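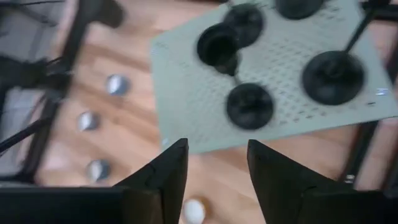 Iletti opens its tidy-up afternoons to all ages this June

Iletti, the neighbourhood games and making room on Jurić Lane, is delighted to announce that its much-loved tidy-up afternoons will be open to everybody from June, grown-ups included, after a spring in which more than 600 visitors came through the door.

The afternoons began as a way of getting the floor clear before closing time, and have grown into something people come along for in their own right. Small parts are spread out on the wooden floor, a pegboard is laid down among them, and everyone has a go at sorting what belongs with what: black discs and cups in one lot, shiny metal discs in another, odd little white pieces wherever the group decides they ought to live. There is no clock and no score, and a good deal of chatting goes on (as does a fair amount of crawling about on hands and knees!).

"I used to do all the sorting myself with the radio on, and I was perfectly happy," said Rafsan Kodikara, who runs the room. "Then a few of the children asked if they could help, and their parents got down on the floor as well, and I could hardly get them to go home. It's lovely, restful work, putting small things in order with other people."

The new sessions start at 2 in the afternoon, with places for 16 people at each. Trays and storage tubs are being supplied by Tasurier, and floor cushions are on the way for anyone whose knees would be glad of them. Children under 14 should bring an adult.

Places are free and can be booked at the Iletti front desk. Tea and squash will be served afterwards, once the floor is clear.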